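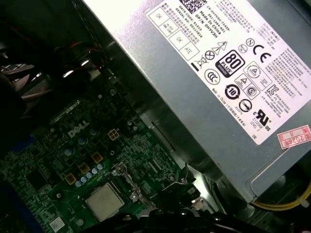

Lindalva Lacerda
Perception and planning lead, Flirnus

Hiring: software engineer, manipulation (perception + control). Andthorpe office, on site. One seat, maybe a second one if Godfrey gets his budget through.

Quick version first because I have a meeting. We write the software that lets an arm work inside opened desktop PCs. Finding the processor socket, getting the lever up, lifting the chip, setting a chip back. Also memory and connectors, less far along. We don't build arms. We don't build grippers. We write the stack that sits on top and we're short one person, badly.

What you'd own

Socket pose estimation from the wrist camera. Right now it's a keypoint model plus a refinement step Murdo wrote over a weekend. It works on the boards it knows. Swap in a different case and the estimate drifts, and nothing downstream notices. You'd fix that, or throw it out and start over, I'm fine with either.

The contact controller. Force limits, slow approach, what to do when the chip sits a hair off. Currently a state machine with way too many states. Mwanaisha has a cleaner draft in a branch and can walk you through it.
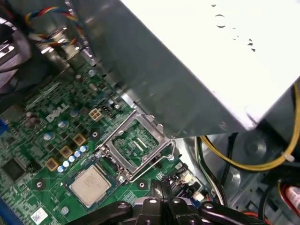
Failure detection, too. The planner thinks a step is done when the motion is done, and those are two different things. We want a check after every step that looks at the socket and gives a plain answer: lever up or down, chip in or out, don't know. "Don't know" has to be an allowed answer. Last month's version didnt have one and it guessed with great confidence.

Tooling. Replay viewer, log search, a labeling page that doesn't time out. We have 363 recorded runs and finding one in particular means asking Akinyi. She is very patient but still.

What we use

C++ for anything in the control loop, Python for the rest. ROS 2. PyTorch. Simulation for the planner only, we gave up on simulating the lever. Linux everywhere. Code review is required, and short pull requests get read faster, just saying.

What you need

Real time spent on robot software that ran on a real arm. School lab counts. Hobby counts if you can show me.
Hand-eye calibration, done by you, at least once, including the part where it was wrong.
Solid C++ or solid Python and willing to learn the other.
Able to write down what you did so the next person can repeat it.

Nice to have, skip if you don't: tactile or force sensing, learned policies from demonstrations, motion planning in tight spaces, having taken apart a lot of computers. No degree requirement.

The hard part, so you know going in

Views. Everything we care about is down in a metal box and the camera rides along with the hand, so the closer we get the worse the view. Down by the board the fingers and linkage fill the bottom half of the picture and the socket bracket is partly hidden under them. What you do get is the long memory slots running across at a slant, good straight edges, and we'd like to use those to hold the pose while the socket itself is covered up. Akinyi has a first try at it. Works when the light is even, falls apart on glare. If you read that and already have three ideas please apply. 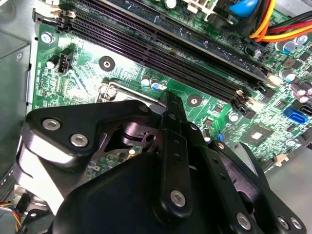 The planner side is mostly a question of order and clearance. When does the arm back off for another look, how far, and which way does it leave without dragging a finger through something. Cables are the worst of it. There's a bundle of red, orange and yellow wires curving down to a connector on the board, right up in the corner, and to the collision model it does not exist. The model knows sheet metal and boards, that's all. We want a keep-out zone built from what the camera sees, updated between moves. Nothing fancy to start with.

The team

Nine people at Flirnus, four of them on this. You'd report to me. Godfrey Waweru runs the company side and signs the offers. Murdo Rennie and Mwanaisha Mutiso on control, Akinyi Nyamweya on perception and data. We share the arm with the Macedo project so there is a booking sheet, and you'll get real blocks of time on it.

Hours and such

Full time, 28 days paid leave, normal health plan. Pay range goes out with the first email, before any call. Some travel to Tiltismont, a couple of times a year.

How to apply

Send a resume and one thing you wrote: code, a bug report, a lab writeup, whatever. Cover letter not needed. Then a 15 minute call with me, then a half day here with the team, paid. You'll debug a real log with Murdo. No puzzles at a whiteboard.

Want somebody started in February. I read applications every Monday morning and everyone gets an anwser, including the no's. Put "socket" in the subject line so it skips the general inbox.

Lindalva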